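Paltari Carpet Rake and Groomer
from Wodov Floor Care
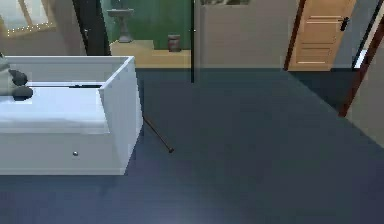 Can I use the rake on a low-pile carpet, or is it only for the shaggy kind?
Low pile is fine as long as you turn the head over to the short-tooth side and keep a light hand. The long teeth are meant for plush and shag, and they'll just skip along the top of anything flatter.

We've been selling the Paltari for a good while now, and it's still the thing people write to us about most (usually to say they wish they'd bought one before they gave up on the hallway!). A vacuum does a fine job with crumbs and grit, but it leaves the pile lying whichever way you pushed it last, and hair has a way of winding itself down at the base where the brush bar can't get a grip. A few slow pulls with the rake and up it comes, in big soft rolls you can pick up by hand.

The handle comes in 3 sections that screw together, so you can leave one out for stairs or for working under a bed. Fully put together it stands 62 inches tall, which saves your back in a big room. The head is molded rubber and can be rinsed in the sink. Let it dry before you put it away.

Dolores Ostrowski, who answers our mail, likes to rake toward the door first, then across, and vacuum last of all. Dark carpets show the stroke marks more than pale ones do, so finish with every pull going the same direction and it'll look lovely.

Please don't use it on loop pile or sisal, or on anything with a loose seam.

In the box: rake head, 3 handle sections, hanging hook, 2 spare end caps
Colors: slate, oatmeal
Replacement heads: sold separately, see Skesum heads
Guarantee: 2 years on the handle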